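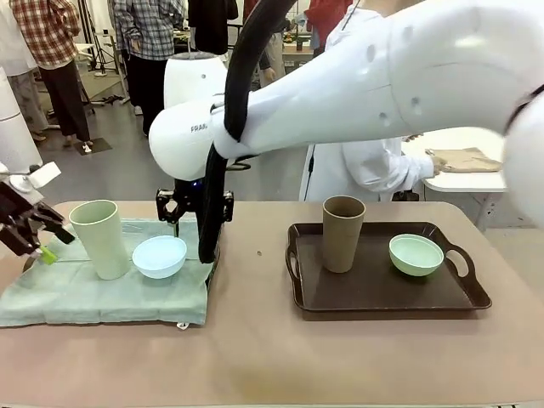 Trays, cups and bowls: common questions

Do I need a tray for every place?
No. A folded towel does the same job for a cup and a small bowl, and it takes up less room in the drawer. We use a tray when the setting has to be carried, and a towel when it's staying put.

Which tray should I get?
Look for raised edges and a cut-out handle at each end. The Multholm is 22 cm deep and fits most kitchen cupboards standing on its side.

Where does the cup go?
Wherever your hand finds it. With a tall cup and a low bowl, we put the cup to the left and leave a gap so sleeves don't catch the rim.

Do the colours have to match?
They don't. Light green beside pale blue is fine, and tan looks good on a dark brown tray.

Can plastic cups go in the dishwasher?
Top rack only for the Brokmont range. Wash anything older by hand.

How should I fold the towel?
In half, then in half again, flat enough that a tall cup doesn't rock. Iron it if the crease stands up.

Can I buy a single bowl?
Yes, bowls are sold singly or in sets of 2. Ask for Oluf Mikkelsen at the counter – he also keeps the spare lids.

Are you open on Sunday?
Mornings only. Returns are taken on weekdays.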